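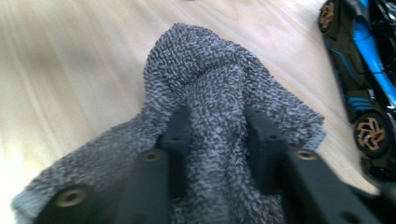

**May, dye kitchen notebook, 9:40**

Continued from the previous page. The walnut bath stood through the night with the lid on. In the morning it had a thin skin and smelled like a wet cellar. I took off the skin with a spoon and strained the bath twice through the old cotton sack. It is much darker than the one from March, but dark in the pot does not say much, so I will wait for the dry samples.

Wool for today: 400 g from the Jestusholm farm, two-ply, in 14 small skeins. Eleven go in the pot and three stay undyed for comparison. I tied each skein loosely in four places. Last time I tied them too tight and we got white stripes, which Yeshi liked and I did not.

Scouring: warm water, a little neutral soap, 40 minutes, no stirring. The first rinse was yellow, the second almost clear. I did a third one anyway.

Mordant: for the walnut none is needed, I know. Still I want to see the difference, so the skeins are divided like this:

- A, five skeins: no mordant
- B, three skeins: alum, the usual strength
- C, three skeins: alum, then a short iron bath at the end

Knots in the label string: one for A, two for B, three for C. Please do not cut the strings before everything is dry and written down. Paper labels did not survive the Kirnura order and I do not want to guess again.

**11:15**

All skeins are in. I raised the heat slowly and stopped when the first steam came. The thermometer with the red cap shows too low, I compared it with the kitchen one, so I use only the kitchen one. Somebody should throw the red one away or write on it.

The water is from the tap. Fadi asked if we should go back to rain water, as the tap is hard here and maybe it pulls the brown to the red side. It is a good question, but I cannot change two things in one day. Next batch. 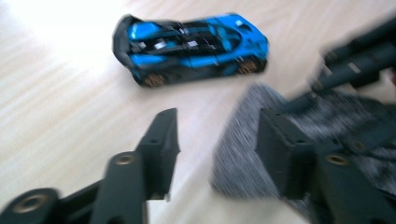 Irén Bognár read this page over lunch and said that I take the wool out too early every time, that walnut should cool down together with the fiber and stay there until the next morning, and that the heat only opens the door. She also does not believe in group C. In her opinion the iron makes the wool rough and the same dark brown can be had with a second dip.

I have moved two skeins of A to a plan of their own, they will stay in the pot until tomorrow. The other three come out today as written. For the iron I keep to my plan but with half of the time, five minutes.

**15:30**

Out of the pot: three of A, all of B. Color when wet: A is a warm brown, a bit like strong tea. B is more yellow than I expected. C went to the iron and turned gray-brown very fast, already in the second minute. I did not wait for the fifth. To the hand it feels the same as B now, we will see when it is dry.

Rinsing took long. B gave color until the sixth water.

The used bath weighs 263 g less than in the morning, pot included. I write it down only because I had the scale there.

To do:

- turn the skeins on the rack before going home
- buy alum, the jar is nearly empty
- ask Ulises if he still has husks in the freezer
- two skeins of A: take out tomorrow, rinse, hang apart from the rest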